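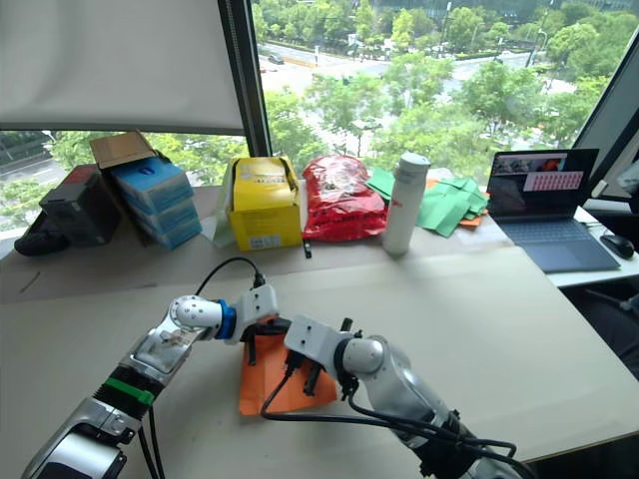 Slide 1. Two arms, one folded orange sheet, black gripper fingers pressing into the creases.

Talk notes, 4th February. 200 seats, mixed room, half of them from facilities and production. Keep the math out.

Leave the slide up while people sit down. Start with the question as it was put to us by Stadard: can a machine take over folding, at home or at a packing bench, and if it can't, which part is missing? Short answer first. It can do parts of the job under supervision. It can't be left with the job.

Point at the fingertips. Everything difficult about this task happens in the few millimeters under them. A rigid part has a pose, six numbers, and once you have them you can plan the rest. A soft sheet has no such thing. Every point on it can move separately, and pressing on one corner changes the shape of the others. The controller has to work from what it sees now, and the grippers hide a good part of what it needs to see.

Slide 2. What "done" means (text only)
Read the three lines out.
Fold made along the intended line.
Edges aligned within 6 mm.
Sheet released without dragging.
The third one gets forgotten in published numbers. A fold that is correct until the fingers let go counts as a failure in our log.

Slide 3. Results table
These are the Ovon trials, run through December. 2,307 attempts, single and double folds together, one operator standing by. Jabari Mussa wrote the scoring sheet and did not run the trials, which was deliberate.
Go through the rows slowly. First fold from a flat start is the best row. Second fold is clearly worse, and the loss is mostly inherited: a small error in fold one becomes a thick, crooked edge for fold two. Starting from a crumpled state is the worst row by a long way. If someone asks for one overall percentage, decline. It depends entirely on the mix of starting states, and we chose the mix.

Slide 4. The corner problem 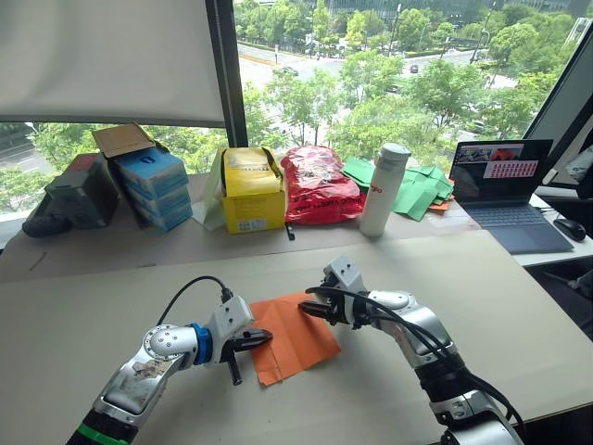 Slide 4. Left gripper hovering just above the left edge, right gripper at the upper-right corner.

Stay here for a while. Two tasks to separate: finding the edge, and getting a finger under it.
Finding it is in decent shape. Orange on a pale tabletop gives good contrast, and the audience should be told so. White on pale is a different experiment and we have less of it.
Getting under it is the open one. A person slides a fingernail in, feels the layer lift, and adjusts. With two hard fingers and no touch sensing the options are to press down and pinch, or to drag the sheet to the table edge and take it from the side. Pinching leaves creases. Dragging costs time and shifts the sheet off its starting position.
Mention the height margin. Too high and the fingers close on air, too low and they load the tabletop and the arm stops. Same with thin stock of any kind.

Point out the far desk too, if time allows. Laptop, mouse, bottle, boxes, loose green sheets. None of that is part of the task, and a home has far more of it, usually in the working area. Yen-ting Kwan asked in the dry run whether moving the clutter forward would change the score. We expect so – we have no numbers yet, so say exactly that. Daylight from the window is a second variable that we did not control.

Slide 5. Home versus shop floor
Shop floor, better prospects. Same item all day, known size, fixed table height, and a person within reach who can reset the piece. The Mwaipopo line presents its sheets flat and one at a time, so most of our worst row never occurs there. Cycle time is still the objection. Our median for one fold was 48 seconds, and an experienced packer won't wait for that.
Home, poor prospects for now. Items arrive in a heap, in mixed sizes, some inside out. Separating one item from the heap is a harder job than folding it, and we have not attempted it.

Slide 6. Next steps
Repeat the double-fold set with the Jiteveo fingertips, thinner at the leading edge.
White and patterned sheets.
Score recovery separately: the arm misses, notices, tries again without help.

Questions. Likely first one is cost. Refer them to Stadard for arm pricing and offer to send the scoring sheet.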